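Household tidying (robotics)

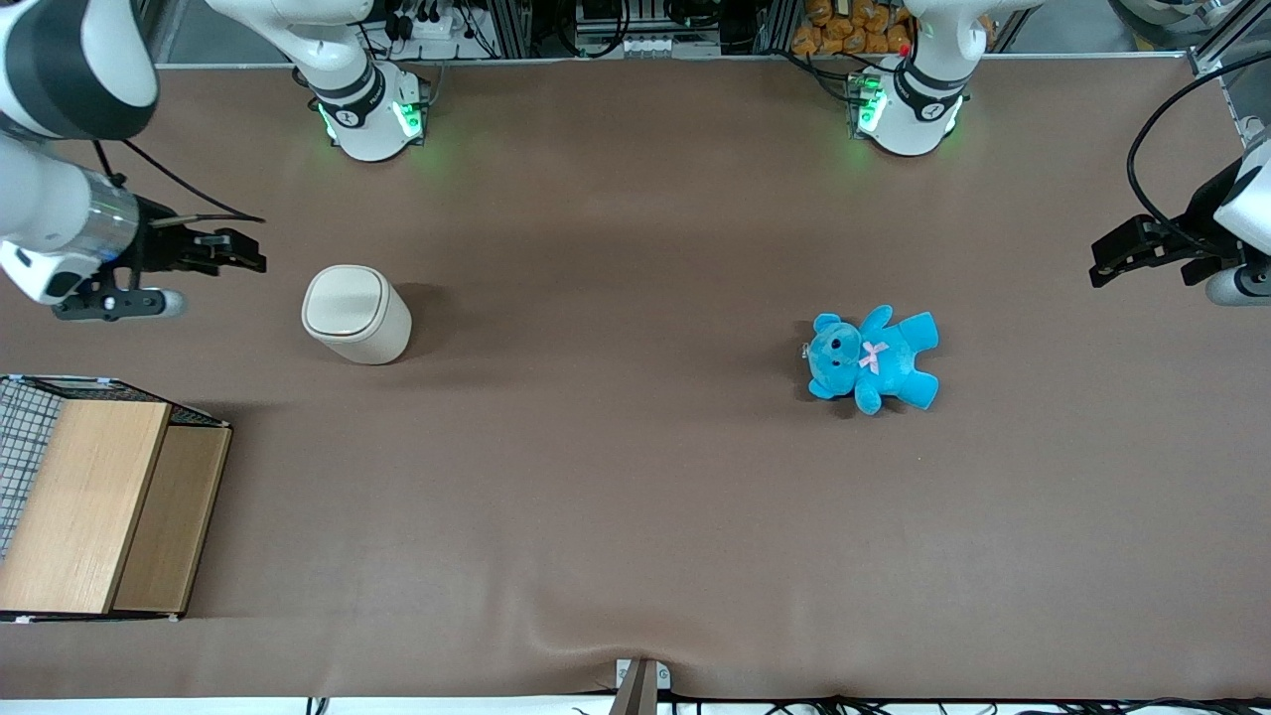 Household tidying is a class of manipulation task in which a machine returns loose objects to a container, shelf or drawer. It is commonly studied with two fixed arms at a table, each fitted with a parallel gripper, before any attempt is made on a moving base. The objects are ordinary goods: lidded bins, boxes, soft toys, clothing and crockery.

Task structure

A typical tidying task has three stages: opening the container, moving the object and closing the container. Each stage can be scored separately. Lids are a frequent point of failure. A rounded lid gives two flat fingers little to hold, and a light bin tends to slide when pushed from one side. With two arms, one can steady the body while the other works the lid, but the motions must then be timed together.

Soft objects

Soft toys are forgiving to grip and awkward to place. A teddy bear can be lifted by a limb, the belly or an ear, and a poor grasp seldom damages it. Its shape changes once lifted, however, and splayed arms and legs may catch on the rim of a narrow opening. Ribbons and tags can snag on the fingers at release.

Current ability

Performance depends heavily on how closely the test matches the training conditions. In the Dolutville tabletop trials, run by Umesh Kaushik and Naveen Pathak, a pair of arms was given 30 attempts at putting a toy into a lidded bin and completed 20. Only 2 of the failures were dropped toys; the remainder occurred at the lid. A change of cloth or lighting was not tested.

The Lodhi scale, used in the same work, counts an attempt as complete only if the lid is seated without human help. Under looser rules, in which the bin is left open, scores are higher and are not comparable.

Household use

Fixed arms are unsuited to most homes on grounds of size, wiring and mounting. Clovero, a mobile design by Zistonau, carries two arms on a wheeled base but requires a clear floor and a person within reach of the stop button. Unsupervised tidying of an ordinary room remains a research problem.

See also: Bimanual manipulation; Grasp planning; Parallel gripper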